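Taking children rock pooling: what to pack and how to look after it

Low water at Wivton in April often falls before breakfast, so get everything ready the night before. Check the tide table for the exact beach you are going to. The one for Kevton harbour runs 24 minutes behind the slipway, and people get caught out every spring. Start an hour before low water and be walking back up when it turns.

Buckets and tubs

Clear or white tubs are best. Children can see what they have caught, and you can see when there are too many animals in one. Keep it to one crab per tub, with a handful of weed over it for shade. Change the water every ten minutes or so on a warm day. Crabs and blennies go back in the pool they came from, on the same side of the rock.

Leave the nets at home. They tear the legs off prawns and scrape anemones. A plastic cup slid in slowly from behind will catch nearly anything small enough to keep for a minute.

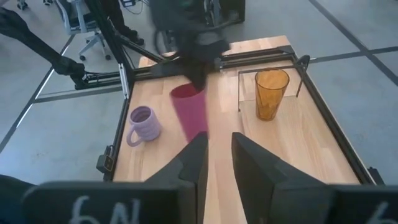
Words: Paraskevi Mavromatis
Shore notes: Stavros Michailidis

Footwear

Old trainers with a decent tread grip better than wellies, which fill up at the first deep pool. Crocs and flip-flops come off. Tie laces in a double knot and tuck the ends in.

Rinsing kit at home

Salt left on a tub goes cloudy and then gritty. Rinse everything in cold fresh water the same day, then stand it upside down on a rack. No washing-up liquid – traces of it stay on the plastic and it harms the next lot of animals. If a tub smells, leave it overnight in water with a spoonful of bicarbonate of soda and rinse it twice.

For trainers, take out the insoles, hose the insides and stuff them with newspaper. Change the paper after 4 hours. Don't put them on a radiator, the glue goes.

Magnifiers and ID cards

Wipe lenses with a damp cloth first, as dry sand scratches. Paper ID cards last one trip. Laminated ones do several years if you trim them with a wide border so that water can't get in at the corners. Dionysis Bakalis punches a hole in his and threads them on string, which also stops them blowing into the sea.

Groups of more than 24 should ring the Furkley shore office before coming down.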